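Budget for the Fingers, Not the Arm

Most capital requests for a bench robot are written around the arm. The arm has a price list and a data sheet with a payload figure, so it fits neatly in the spreadsheet. The gripper goes on the next line as an accessory. I have reviewed enough of these requests to think the order should be reversed.

Consider tube handling. A plastic specimen tube weighs very little, and almost any arm on the market can lift it. Payload is rarely the constraint. The constraints are finger width, the height of the grip relative to the label, and the torque the grip can resist when a screw cap is turned. Each is a property of the end effector, and none appears in the arm's data sheet.

Nazanin Azimi, who ran procurement at Garkov when I consulted there, kept a rule that no arm could be ordered until the fingers had been tried on the real consumables. Vendors disliked this. They preferred to demonstrate with a block of foam. Her rule added 4 weeks to the schedule and, in my view, paid for itself on the first order, when the proposed fingers were found to cover the barcode on every tube the lab used.

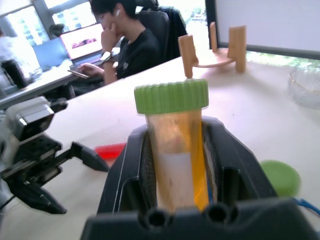

The second item that gets left out is the second arm. Uncapping is a two-handed job. Either a fixture holds the tube while one arm turns the cap, or two arms share the work. A fixture is cheap but fits one tube diameter. A second arm is expensive but can be reassigned. Both are defensible. A plan that includes neither has assumed that caps come off by themselves, and I have seen that plan approved twice.

Then there is cap storage. A removed cap has to go somewhere, in a known position, if the same cap is to go back on the same tube. At Ranjbar the first budget had no line for cap trays. The trays were bought in September out of the maintenance fund, and the cell stood idle until they arrived.

Farhad Ansari at Dirnico disagrees with me on the larger point. He argues that the arm should come first, as it has the longest service life, and that grippers are wear parts to be replaced as needs change. The accounting is sound. The planning is not, because a late change of gripper also changes reach, cable routing and cycle time — and the cycle time is what the purchase was justified on.

My own recommendation is plain. Run 100 tubes of each type through the candidate fingers before any purchase order is signed. Record drops, slips and obscured labels. Include tubes at different fill levels and tubes with labels applied badly, as real ones are. Reserve a separate line for fixtures, trays and spare fingertips, and do not let it be merged into contingency, where it will be spent on something else.

Ananance now asks for the trial results on page one of the request and the arm's specification in an appendix. I would like to see other buyers adopt that layout.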